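首页 > 项目动态 > 进展报告

Skulum社区种子库项目:致Dilitz基金的阶段报告
2025年9月14日
执笔:Afiq Rahman

先说最让我们高兴的事:豇豆活下来了!二月入库时那批老种子的发芽率只有38%,大家都做好了重新征集的准备,结果分两轮育苗之后,留种田里结的荚比去年还密。现在库里登记的地方品种已有300份,多数来自Sopacua河谷的农户,附有口述的播种时令和吃法(有位老人光是南瓜藤的做法就讲了一下午)。

一、留种与发放
本季共发出2,000袋种子,以豇豆、苋菜和旱稻为主。秋后归还的种子按品种晾晒、过筛,再抽样做发芽试验。苋菜串花仍然严重,明年打算把两块田隔得更远,并错开花期。

二、培训
Etar村的留种课办了两期,来的多半是年轻人,提问非常踊跃,尤其关心怎样挑母株。讲义已改过一稿,方言名称对照表还缺豆类部分,十月补齐。

三、场地与存放
室内工作照常进行,白色的高层架有四层,取放都方便。标签统一改用铅笔书写,旧标签遇潮会晕开。

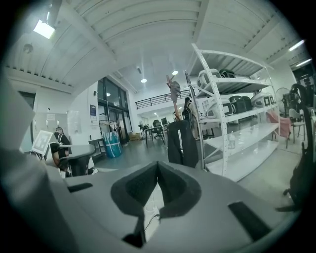

四、下一步与经费
余款拟用于添置干燥剂和密封罐,另留一部分给农户作交通补贴。旱稻的产量数据还在整理,随下次报告一并寄上。特别想请基金的同事在收割时来田里看看,那几天河谷真的很美!

分享 38 | 评论 2
联系我们 | © Skulum | 返回顶部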